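Latrice Dunleavy has painted a window in the laundry room at Hilholm, and she would like people to stop trying to open it.

"Two so far," she says. "One of them was my landlord."

The panes look out on green fields and blue sky. The view outside, she points out, is Kowalczyk's loading dock. Why not curtains and be done with it? "I've got curtains. Pleated. They needed something to do."

She is fonder of the herringbone floor than of the stacked washer and dryer, and fondest of the small pale table, which she moves weekly.

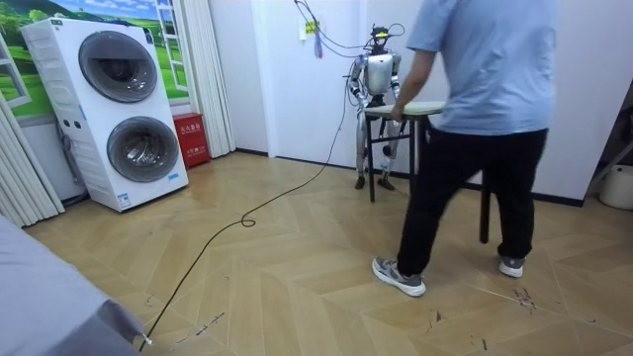

On folding

"I fold standing up," she says. "Sit down and it's a nap."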